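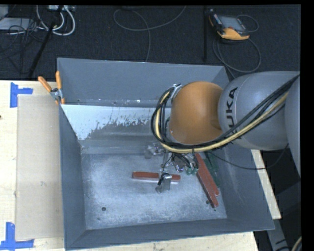 Wendy Clegg thinks I should leave the fiddle alone and learn the tunes on it the way it is. She told me this on the phone before I'd had breakfast. Her view is that anyone who starts moving the soundpost two weeks before a session week is looking for a way out of practicing.

9 Aug 2018

She may have a point. I took it to Hunitz anyway, over the bridge, and got there when they opened. The E string has been whistling since March and I have changed the string twice. First I put on the cheap kind I always use, then a Lorari, which cost more and whistled the same. The man at the bench played it for a minute or so and got the whistle right away. I can never get it to do that when someone else is in the room.

He didn't touch the soundpost. He said the bridge had warped toward the fingerboard and asked how old it was. I said it was the one that went on in 2006, when I had the neck reset. He held it up sideways so I could see the bend. I must have tuned that thing thousands of times without pulling the top of the bridge back. Farhad Talebi showed me how to do it when I first started lessons with him, and I did it for a while and then quit.

New bridge, fitted, ready in 8 days. He wanted to keep the fiddle and I let him. I also asked for a rehair on the bow, the good one. That leaves me with the other bow and no fiddle to use it on, so in the afternoon I drove over and borrowed my sister's. It's a Rastura, factory made, loud, and the pegs slip. The strings feel high. I played it for an hour on the back porch and had a sore first finger by the end.

Worked on the second set from the Ó Riain book. The first reel is fine. The second one has the run in the B part where you cross back to the A string in the middle of a triplet, and I keep landing flat. Took it at half speed, seven times through, then with the metronome. It was better by the end but I don't think it will be there tomorrow. The jig I know. I skipped the slow air and I should not have, as the slow air is the one Wendy wants me to start by myself.

Called her back after supper to tell her about the bridge. She said a warped bridge doesn't make an E string whistle. I said maybe not, but it was going to fall over one of these days and take the finish with it. She agreed with that. Then she said most whistling is the bow coming at the string too slow and a little crooked, and that mine always drifts out over the fingerboard when I'm reading off the page. I went and looked in the hall mirror and it does.

So tomorrow is long bows on the open E in front of the mirror, before anything else. Then the reel. I want to do the air without the book.

Other things: there will be 14 of us at the house for the week, up from last year, so somebody is going to be on the couch. I said I would bring the folding music stands and two pots of chili. Need to find the lid for the big pot. Rosin is down to a sliver and I forgot to buy any while I was standing in the shop.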